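3.2 Soil pickup and release in woven table coverings

Flat woven coverings were treated separately from the carpet and upholstery specimens because they are seldom vacuumed and are usually laundered whole. Fabric was bought from two suppliers, Vemden and Talebi, and cut into 80 specimens. Each was conditioned for 7 days at the Brerkbridge laboratory before soiling. The standard soil was a dry blend of clay, carbon black and mineral oil, applied by tumbling. Colour was read before soiling, after soiling and after each wash, with the instrument recalibrated between batches.

Washing followed the domestic cycle given in Section 2, with the detergent dose held constant. Specimens were dried flat out of direct light. A first group was spot cleaned by hand with a damp white cloth before laundering, and a second group went straight to the machine.

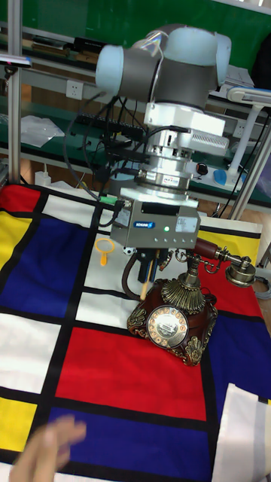 Figure 4. Patterned cloth on a tabletop beneath a robot arm and gripper.

Residual soil after one wash was higher in the cotton specimens than in the polyester ones, and the gap narrowed by the third wash. Pattern had a marked effect on how clean a covering was judged to be. On a cloth with a Mondrian-style design, such as the one in Figure 4, a reading taken across more than one block of colour cannot be compared with a reading taken inside a single block, so the aperture was kept within one block throughout. Tanoli's earlier panel work at Tretanier reported the same difficulty with printed upholstery.

In total, 385 readings were discarded for poor placement of the aperture, leaving 1735 for analysis. Spot cleaning before laundering lowered residual soil in the polyester group but left a visible ring on several cotton specimens. These rings were scored separately and are dealt with in Section 3.3.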